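About Us: Skullberg Gripper Trials

We try out grippers, arms, cameras and controllers for people who have to choose between them.

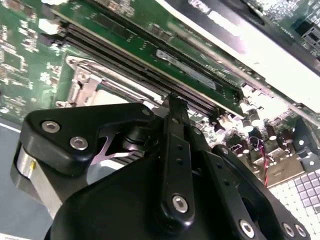 How do I know which gripper is right for my job?

Bring us the part you need handled and we'll put several grippers on it, same arm, same controller, same number of tries, and send you everything we wrote down along the way. The catalog numbers for stroke and force are a fine place to start reading, but they were measured on somebody's steel block, and your part is probably thinner, slicker or more awkward than that.

Who we are

Skullberg started in the back half of a printing shop, with one secondhand arm and a borrowed workbench that we have, I'm a little embarrassed to say, still not given back. Bergþóra Mikkelsen had spent years fitting automation into repair depots, and she kept running into the same trouble: a depot would buy a lovely gripper, bolt it on, and find out in the second week that the fingers were too fat to get between two memory modules. By then the box had been thrown out and the return window was closed. She thought there ought to be a place where you could find that out beforehand (and have a decent cup of coffee while you did), so she opened one.

There are 17 of us now. Most of us came from repair, machining or teaching, and a few came straight from school and have quietly become the ones we all go to when the controller stops talking to the arm. We have moved twice, the second time in August, which we do not recommend to anyone with a freight elevator that likes to rest in hot weather.

What we do all day

A good deal of our work is with electronics, and with server boards especially. Memory modules are a wonderful test for a gripper, if you enjoy that sort of thing, and we do! The module is slim, it sits in a slot with a latch, there are tall capacitors and loose bits of wire in the neighborhood, and the arm has to come in at an angle that suits the board and leaves the fingertip somewhere useful. A linkage gripper with narrow black fingers will get into places a wide parallel jaw can't, though the linkage itself takes up room behind the fingertips and you have to plan your approach with that in mind.

Our standard trial is 100 attempts per gripper on each part. We log every one, including the ones where somebody forgot to home the arm, and we mark those as our own fault. The longest comparison we have run came to 467 attempts, for a customer who kept sending us new fingertips in the mail, and we were sorry when it was over.

We also compare cameras. A small camera at the wrist sees the fingertip and the part very well and the rest of the bench hardly at all, and it can be bothered by glare off shiny bolts and metal brackets. A fixed camera overhead has the opposite troubles, chiefly that the arm is always standing in front of it. We usually run both for the first few sessions and then talk with you about whether you want to pay for two.

Our trial methods

The bench routine we use is called Dotetari. It is a set of written steps, a scoring sheet and a rather long list of things to check before you press start, and it has grown to 18 pages. Pistar is our name for the logging software that goes with it, which was written on evenings and lunch hours and shows it in places, but it has never lost us a trial. Customers get a copy of both with their report, so they can repeat the work at home and argue with us about it. Several have, and a couple of them were right.

The Steinarsdóttir Room

Our training room is named for the shop teacher who taught Bergþóra to file a straight edge. Classes there are small and mostly hands-on: mounting a gripper, setting finger force, teaching an approach, swapping one controller for another without losing an afternoon. You don't need a background in robotics, just closed shoes and some patience.

Coming to see us

Visitors are welcome most afternoons after 2 p.m., when the morning trials are done and the benches are a bit calmer. Please write ahead if you'd like to bring parts along, and pack a few spares.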